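About Kettunen

Kettunen is a small school for home cooking and kitchen order, and we have been at it for seven years now. We teach people how to shop for fresh food, where to keep it once it's home, and how to use it up before it goes soft at the bottom of a drawer. Our classes are held in living rooms as often as in kitchens, and we love it that way!

Llinos Maddocks started the school after a long stretch running the produce section of a neighborhood grocery called Clukel. Customers kept asking her the same things. Do sweet potatoes go in the fridge? Can apples sit next to the oranges? Why does everything ripen on the same afternoon? She began answering in the evenings, at her own table, with a bowl of fruit and a stack of jars, and friends brought friends until she ran out of chairs. Gunther Tiedemann came to one of those evenings to learn about storing onions and stayed to help run the place. He looks after the pantry side of things (dry goods, canisters, labels) and has strong feelings about lids.

What a class is like

We start with the Spread. Everything comes out of the bags and cupboards and goes onto one big surface with a nice cloth over it, where we can all see it and reach it. Fruit, vegetables, canisters, whatever has been hiding behind the cereal. It looks like a mess for a while, and that's our favorite part, because people start talking right away. Somebody always picks up a sweet potato and tells you how their grandmother cooked it.

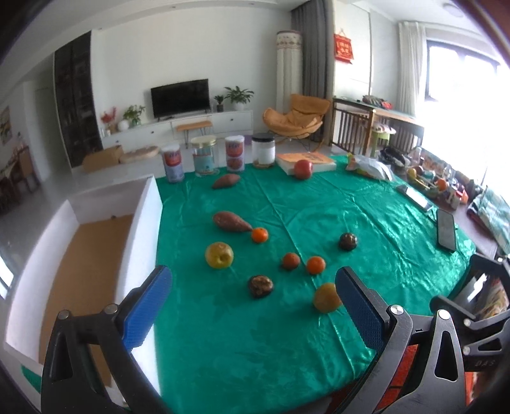

Sweet potatoes, apples and oranges on the green satin, with the canisters and jars along the far side.

After the Spread we sort. Sweet potatoes want a dark, cool spot with some air moving, so they go in one group. Apples get their own place, a little apart, as they can hurry other fruit along. Oranges are easygoing and will sit happily on the counter for a few days, or in the fridge if you bought a big bag. Then come the jars and canisters, and we talk about what belongs in clear glass, what does better out of the light, and how much of anything you really need to keep on hand. A class runs from 4 in the afternoon until supper, and supper is made from whatever is on the cloth!

Where we are now

We've welcomed 3,332 people to our classes so far, from college students with one shelf in a shared fridge to couples who have been cooking together since before we were born. Our recipe and storage cards, which we call the Ovex cards after the street where Llinos had her first kitchen, now number 400. Gunther rewrites a batch of them every January, and if you have a tip that works in your house, send it to him. He tries every one.

Our home base is on the second floor of the old Dritton building, up the stairs and to the left. We also come to you. All we need is a big low table or a clear stretch of floor, a sink somewhere nearby, and whatever you have in the house. Bring the wrinkly apples too, they make very good sauce.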